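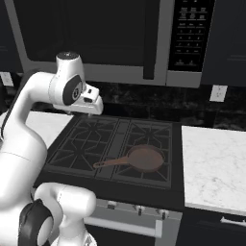 By Yeshi Sisay
Opinion | January

The open day at Gemside's Vorville lab ran 14 kitchen tasks in simulation and 2 on hardware. Most visitors crowded around the hardware. I think they had it backwards.

The simulated kitchen is a plain one: gas cooktop, microwave over it, marble counter to the right. In the task I watched longest, a small frying pan sits on the right grate with its handle lying diagonally across the center strip, pointing roughly at the white arm. The gripper starts in the air above the rear of the stove. The instruction is to move the pan to the left grate.

A person would not call that a task. For the planner it is a long handle, a shallow body and two sets of raised bars that can catch a rim. The Fikre controller was run on it 146 times with small changes in pan position, and Gemside put the full log on a side monitor, failures included. I spent most of the afternoon there.

A live demo gives you one run, and the presenter picks when to start it. A log gives you the spread. Four of the failures came from the same approach angle, and an engineer could replay each one and show where the grasp slipped. Try that with a real pan on a real stove.

The usual objection is that simulated contact is too clean. I accept it. Friction on cast grates is hard to model, and the Cleddale group has argued for years that these results should carry a hardware check - they should. But a check needs something to check against, and two polished hardware runs are a thin basis for any claim.

Next year I would like the log on the big screen.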